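4.2 Why people walk around the edge

I'll admit I started this part of the study with a hunch I was quite fond of, and the hunch was wrong. I had assumed that people stay out of the middle of a big paved square because the middle is uncomfortable: windy, glaring, nowhere to sit. So I expected the walking routes to change a lot with the weather. They changed a little. What mattered far more was whether a person had something to aim at.

Let me back up and say how the routes were collected. Everyone who took part in the walks (41 people in all, most of them signed up through the Brilard neighborhood newsletter) was given a paper plan of the square and asked to draw the line they had just walked, right after walking it. I know drawn lines are a blunt tool. People straighten their curves, they forget the little detour around a puddle, and one person drew a very nice tree where there isn't one. But I wanted the route as the walker remembered it, and for that a pencil works fine! The drawings were then traced onto one base plan at the Rao studio, and I sorted them by hand into "edge," "diagonal" and "mixed." The mixed pile was bigger than I would have liked, and I went through it twice. The second time I moved a handful of lines over to "edge," mainly ones that cut a single corner and otherwise hugged the buildings.

Walkers who were told only to "get to the other side" mostly drifted along the edge, even when it cost them an extra 100 meters. Walkers who were given a named target, such as the Tranari bus stop, cut straight across with no fuss at all, and quite a few told me afterward that the square felt smaller than they remembered. That last comment came up so often that I added a question about it halfway through May, which means the early walkers never got asked (my fault, and it limits what I can say in Table 3).
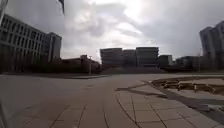 Figure 6. Open paving with the distant building group beyond.

Size on its own doesn't explain much, as I found when I went back over the comments. Several people used the word "empty" for places that are busy all day long, and what they seemed to be getting at was the lack of anything at middle distance. Look at how little stands up out of the ground in Figure 6: a thin lamp post alone at the edge of the paving, then a dark strip of hedges or low trees, and past that the four blocks, already going hazy. A walker could head for the lamp post, I suppose, but I wouldn't call it much of an invitation. The tall blocks are easier to pick out, and yet they are so far off that a minute of walking would hardly change how they look. I've started calling these "far targets" in my notes, and I think they help with direction without giving any feeling of getting somewhere.

The Driltergate walks fit this reading pretty well, though I only have the shorter form for those and the plan was drawn at a scale of 1:2,000, so small wiggles in the routes are lost. I come back to them in Section 5, along with the night walks, where lighting muddles the whole business.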